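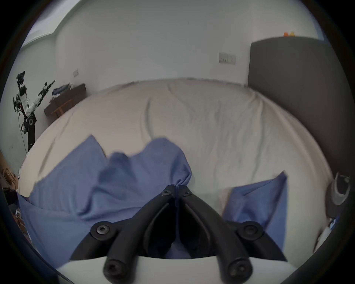

Household Textiles Group, Department of Home Studies, Clurnard College
Working draft, July 8, 2019

## 4. The bed as a work surface

I started this project thinking I would be writing about dressers. The Plurkgate diaries had other ideas! We asked people in 400 households to write down every time they handled clean clothes at home, where they did it, and what they were doing right before and right after. When I sat down with the 1,248 entries that had a usable location, the word I kept underlining was "bed." Folding on the bed, dumping on the bed, laying out tomorrow's shirt on the bed, moving the pile off the bed so that somebody could get into it.

The earlier sections dealt with where clothes are kept. In this one I want to stay with the mattress for a while and ask what kind of table it makes (a pretty strange one, as tables go). It's low, it's soft, it's usually shoved against at least one wall, and it has a cloth of its own on it the whole time. People who cook would never put up with a counter like that, yet for clothes it seems to do fine, and I think most of what follows comes down to why.

### 4.1 Reach

The first thing is how far you can get across it. A bed against a wall has a near side and a far side, and the diaries are full of the difference. People write "my side" when they mean the strip they can work on without kneeling up, and they mostly don't name the rest at all. I came to call these the working strip and the parking area, and I apologize in advance for both terms, which have stuck.

In the working strip you fold. In the parking area you put things you've finished with, or things you've given up on for now (fitted sheets, mostly, and anything inside out). One diary keeper in March described throwing paired socks at the wall so they would land in a row at the back. I tried this at home and it's harder than it sounds.

Where a bed stands out in the room, with floor on both sides, the strip runs around it and two people can work face to face. Our drawings of these sessions are messier, with piles meeting in the middle and getting mixed up. I'll come back to that in 4.3. 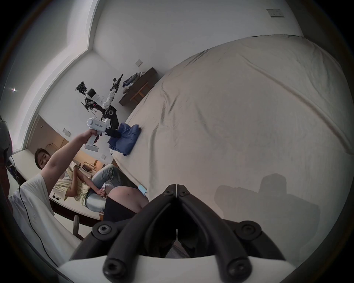

Edges do a lot of the sorting for people, and I didn't see it coming when I drew up the coding sheet. The sheet we used was adapted from our old Skomatach pilot, and it had boxes for "pile," "stack," and "spread out," all of which assume that the piece has been put somewhere on purpose. A good share of the pieces in the diaries hadn't been. They had been let go of, close to where the person stood, and they stayed there until they got in the way. The blue garment in Figure 2 is the sort of thing I mean: it lies crumpled toward the left edge of the bed, bunched into folds, with a great deal of sheet beyond it that it isn't using. On the pilot form I'd have had to call that a pile, and a pile of one seemed silly. So we added a fourth box, "let lie," and recoded everything. It took most of the spring.

Once "let lie" existed, it turned out to be the busiest box on the sheet for anything bigger than a sock. Shirts get let lie, towels get let lie, pants nearly always do. Small things are different. They roll or they vanish into a fold, so people gather them early, and I have plenty of entries where the writer stops halfway through a shirt to rescue something small before it goes over the side.

### 4.2 The sheet underneath

The other thing about a bed is that your work surface wrinkles. You pull a shirt toward you and the sheet comes along for an inch or two, and then you've got a ridge where you were hoping to lay a sleeve flat. I had expected complaints about this and there were some, mainly from people who like their shirts squared off like the ones in a store. But a good many diary keepers said they liked the drag. A piece laid out on a sheet stays where you put it, while the same piece on a glossy kitchen table slides away as soon as you lift a corner!

We tried to get at this with a small side study. I had people fold 100 identical shirts on a bed and then a second set on a table, and I scored the folded edges with the Lambrakis square, the little cardboard gauge we use in the teaching room. The table shirts were neater. The bed folders, though, were much happier to stop and start again, and they let go of the shirt with both hands more often in the middle of a fold. That fits what the diaries say. On a bed you can leave a thing half done and it'll wait for you.

I should say that we asked everyone to leave the bedding alone as they found it, so the beds in the side study were smooth at the start and pretty rumpled by the end. A couple of folders couldn't stand it and tugged the sheet straight between shirts. I left those sessions in. Tugging the sheet straight is part of the job for some people, the same way wiping down the counter is part of cooking, and I'd be hard put to say where the folding stops and the bed-making starts.

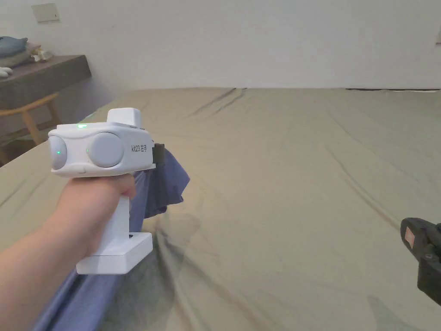 And bed-making does creep in all through the diaries. Entries that begin with a basket of clothes end with pillows. Somebody clears the last of the piles, sees the state of the sheet, and pulls it tight since they're standing there anyway. On the form these show up as a single long session with two activities, and for the counts in Table 2 I split them at the first mention of bedding. Another coder might well split them somewhere else.

### 4.3 Company

I promised to come back to the piles in the middle. A bed is also a place to sit, and a fair number of entries mention another person in the room who isn't folding. They're talking, or keeping the folder company, or holding up a shirt and asking whose it is. The diaries aren't great on this, to be fair, as we only asked for "others present" and gave a very small box to write in. Where people did squeeze in a remark, it was usually that the job took longer and that they hadn't minded.

Two folders at one bed is another matter. Face to face across a bed they tend to build separate piles that drift toward each other, and the mixing I described in 4.1 happens at the seam. Side by side on one working strip they bump elbows, and one of them ends up handing pieces over while the other folds. I have far fewer of these sessions than I'd like, so I'm not going to lean on them. The next round of diaries will have a bigger box and a blank outline of a bed to draw on, with space to mark which sides touch a wall.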